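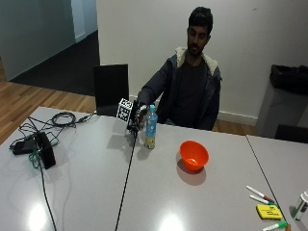
Table Clearing Participants — Onoline, Carnitz Building

Onoline is looking for adults to take part in paid sessions on how people sort and put away ordinary things on a work table. We have 40 places open. Most sessions are in November.

You will sit or stand at a table with everyday items on it, such as bottles, bowls, markers and cables. You will be asked to move them, group them and clear them, then set the table up again for the next round. The work is light but repetitive. No item weighs much, and you set your own pace. 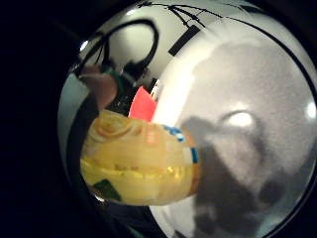

Each participant does 11 rounds with breaks in between. Water is provided. Please wear sleeves you can push up, and leave rings and bracelets at home.

You should be 18 or over, able to use both hands comfortably, and fine with being recorded while you work. No experience is needed — we go over everything at the start.

To apply, write to Rostyslav Hladun at the Onoline front desk with your name, a phone number and the times of day that suit you. Questions about pay go to Gyula Hajdu. Applications close 29 June 2026.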